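People keep asking when a machine will do the tidying, and my answer in February was the same as it is now. It can do some of it, slowly, on a clear surface with good light. Putting snack packets in a tray is a fair test of where we are. A child of four finds it dull. 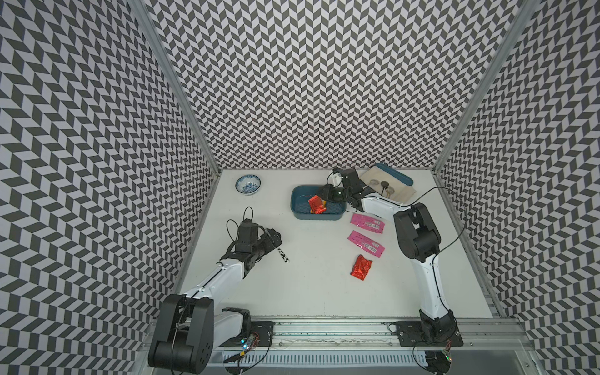 Karim Matar disagrees and wrote to tell me so. Slow doesn't matter, he says, if the thing works while he's asleep, and he would gladly wake up to one sorted drawer.

I take the point – a dishwasher is slow too. But a dishwasher never has to find the dishes. My kitchen in Ornham has two drawers I can't sort myself, and what's in them changes every week. Soft wrappers crumple a new way each time. Until an arm can cope with that, I'd keep the broom.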